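Packing a small household for a long move
Speaker notes, spring talk series, Ernwood Public Library
Speaker: Ilze Butkienė

Opening

Thank them for coming. Mention the sign-in sheet by the door and that the handout has the supply list on the back, so they don't need to copy it down.

Say who I am. I have moved 12 times, 6 of those across a state line, and I worked in the dispatch office at a moving company in Nellow before I went out on my own. I pack houses for people now, mostly for older couples going to a smaller place. I don't drive the truck and I don't sell boxes.

Tonight is for people with a one- or two-bedroom place and a long drive ahead. If you have a piano or a fish tank, see me afterward.

The calendar

Most people start with the kitchen because it looks like the biggest job. Start with the closets. You can live without what's in the hall closet for a month. You can't live without the frying pan.

Order I use: closets, books, pictures and lamps, spare bedding, garage or storage, good dishes, then everyday kitchen and bathroom. The last two go in the final two days.

Ask the room: who has a date already? Let a few people answer. If somebody says "next week," tell them to skip the sorting and just pack. Sorting at the other end is slower but it can be done.

Tell the Zacharias Street story. The couple packed for 18 days and did very well, then found the lease said noon and the truck was coming at three. Everything they owned sat on the lawn for three hours. It didn't rain. Read your lease for the time of day as well as the date.

Getting rid of things

Keep this part short, because people have opinions and it can eat the whole hour.

If you're paying by weight, a full bookcase costs real money to move. Weigh one box of books on the bathroom scale and multiply. I did this for a man in Zernov who had 244 hardbacks on woodworking and trains. He kept most of them, but he kept them knowing the price, and he was happy with that.

Don't hold a yard sale in the last two weeks. Give it away or take it to the dump. Paint, propane and bleach can't go on the truck at all, so offer those to the neighbors first.

Boxes

Three sizes will do nearly everything. Small for books, cans, tools and records. Medium for pots, toys, folded clothes and most of the kitchen. Large for pillows, comforters and lampshades, and nothing else. People put books in a large box every single time. Then the bottom goes on the stairs.

Free boxes are fine if they're clean and dry. Liquor store boxes are good for glasses. Grocery boxes have often held fruit and the bottoms get soft, so press on them with your thumb before you trust them.
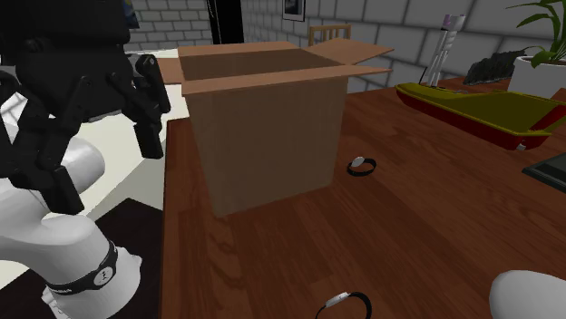

A packing station saves your back more than any belt or brace. Pick one spot in the home and bring things to it. I want it at waist height, with the tape, the marker and the paper all on the same side as your good hand. A kitchen counter works if it's cleared off. Better is a big wooden table with the box standing open on top of it, so that you fill it from above without bending. A tall box is harder to reach into once it's up there, so for those put the heavy things in by hand, one at a time, and don't drop them. When it's full, slide it to the edge and have a second person take the other side.

Pause for questions here. The usual ones:

How much tape? Two strips along the bottom seam and one across. More than that is a waste.

Newspaper or plain paper? Plain, for anything you eat from. Ink comes off on white china and you'll wash everything twice.

Can I leave clothes in the dresser? Sometimes. Ask the mover. With particle board, empty it – the drawers may hold but the frame often won't.

Labels

Write on two sides and never on the top only, since the top will be under another box. Put the room it's going to. The room it came from is no use to the crew. If the new place has no den, don't write "den."

Numbering is worth doing if you have the patience. One number per box and a notebook with one line for each. Keep the notebook in your purse or your coat. I have packed the notebook. It was in a box marked "office misc" and I found it in April.

Show the sample label page from the handout. Hold it up and walk down the middle aisle, the back row can't read it from the front.

Dishes and glass

Demonstrate with the plates I brought. Plates stand on edge, like records. Each one gets its own sheet of paper. Crumple more at the bottom of the box than looks necessary and the same on top. Then close it and shake it gently. If you hear anything move, open it and add paper.

Glasses go upside down with paper inside. Stemware goes in last and nothing sits on it.

Lids: wrap them separately and put them in the same box as the pot. People tape them on and the tape takes the finish off.

The first-night box

This travels in the car with you. Sheets, towels, toilet paper, soap, medicine, phone charger, a lamp, a box cutter, coffee and something to make it in. Shower curtain too. It's the one thing everybody forgets and you will want a shower.

Papers also ride in the car. Birth certificates, the title, the lease, shot records for the pets.

Moving day

Be at the door when the crew comes and walk them through before anything is lifted. Point out what isn't going. Put those things in the bathtub or a closet and tape a note on the door.

Read the inventory sheet before you sign it – take your time, they will wait. If they write "scratched" beside a table that has no scratch, say so then. You can't say so later.

Check the dishwasher, the dryer, the oven drawer and behind every door.

Close

Handouts on the side table. The library wants the room empty and the chairs stacked by eight thirty, so take longer questions out to the lobby. Bring the plates home this time.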